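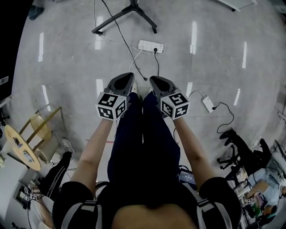 Seated, with a gripper in each hand.

Hirkbridge Station Shuttle: progress report to the fund, second period

1. Where we are

The shuttle is running. We put that first because the last report could not say it. The driverless vehicle leased from Erkirent now goes between Hirkbridge station and the Burkdale health centre on weekdays, with a safety steward on board, and it has carried paying passengers since August. It stops at the station forecourt, the library and the health centre, and also at a fourth place, the bend by the garden wall, which is not a stop but which the vehicle is fond of.

The route takes 13 minutes in good conditions. A fit person can walk it in slightly more, and several have pointed this out to us through the window while keeping pace. The service was never meant for fit people, as we remind them when the door opens.

2. What went well

Passengers who use the health centre like it. The steward's log is full of remarks about not having to ask a son or a neighbour for a lift, and about the seats, which are thought to be firm but fair. The ramp has worked every time it has been asked to, a sentence we did not expect to write after the spring trials.

The Živković control system has also settled down. After the software update it stopped treating the station's hanging baskets as pedestrians, and the vehicle no longer waits for them to cross. Morning departures are now mostly on time. Afternoon departures depend on the school run, where drivers have learnt that the shuttle will always give way and have drawn the obvious conclusion. We have asked for a slightly less polite setting at the Burkdale roundabout. The supplier has replied that politeness is a safety feature and has offered us a meeting.

3. What went less well

Rain. The application described the vehicle as suitable for all ordinary British weather, and we would now like to discuss the word ordinary. In heavy rain it slows to a walking pace, and in very heavy rain it pulls over and thinks. We lost 6 days of service this way. On those days we ran a taxi, which was quicker, cheaper per trip and rather bad for morale.

The bend by the garden wall is still with us. Ivy grows over the top of the wall, and when the wind moves it the vehicle stops. We wrote to the owner of the wall, who was charming and said the ivy was there first. Cutting it back is now in our maintenance budget under "route clearance", and we would be grateful if the fund could regard it in that light.

Ticketing is the other sore point. The app works, but many of our passengers do not have it and do not want it. The steward now takes cash in a tin. We are aware that the bid used the phrase "fully integrated digital journey".
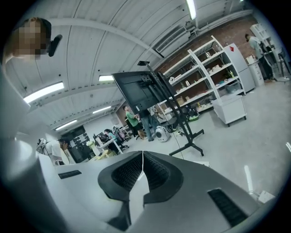 The boarding edge at the health centre needs rebuilding before winter. Rainwater collects between the kerb and the vehicle, and wheels, sticks and shopping trolleys all have to cross it. Our first drawing had a flat metal grate, which the highways people disliked, so we are now looking at a shallow drain with sloping sides. Ours would have to put up with gravel, and any raised line would be kept low enough for a stick to pass over. We expect a price for the work by the next report and will not guess at it now, having guessed at the last one.

4. Money

Spending is over budget on stewards and under budget on marketing. The second is because a small empty bus moving very slowly through the town centre has turned out to be its own advertisement. We ask permission to move the unspent marketing money across to pay for a relief steward, so that the present ones can have lunch. Lease payments to Erkirent are up to date. The taxi bills are shown on a separate sheet, where they look less alarming.

5. Risks

The main risk is the winter timetable. Shorter days mean more running in the dark, and we have tested that only on a Friday evening, when the town is not at its most typical. The vehicle stopped for everyone, including those who had sat down. More evening tests are planned, on quieter nights.

A smaller risk is that the library closes for roof repairs. The stop would stay, but the bench goes with the scaffolding.

6. Next steps

Finish the evening tests. Agree the drain design. Bring in a paper ticket that can be bought at the health centre reception desk, which has kindly said yes provided it does not involve a tin. Cut the ivy again.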